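Teaching by Hand: What We Learned With the Gripper Tool
Speaker notes, Aisyah Kwok, Risik project
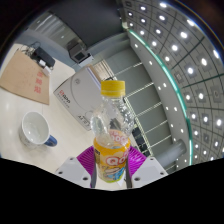

Slide 1. Qoo bottle between the fingers, view from the tool camera.

Start slowly, wait for people to sit. Say thank you to Goh for the introduction.

Main point of this slide: the person holds the tool and does the task, and the robot learns from the recording later. Ask the room who has tried remote control before. With remote control our new people needed two days of practice - with the hand tool they began the same morning.

Mention the clear plastic. Reflections are difficult for the model, so we collected more of these than of the mugs. In April we had 500 demonstrations, now we have 1035.

Do not go into the finger design here, it comes in the Lengate part. If somebody asks about force, say we do not record it yet.

Drink water. Next slide.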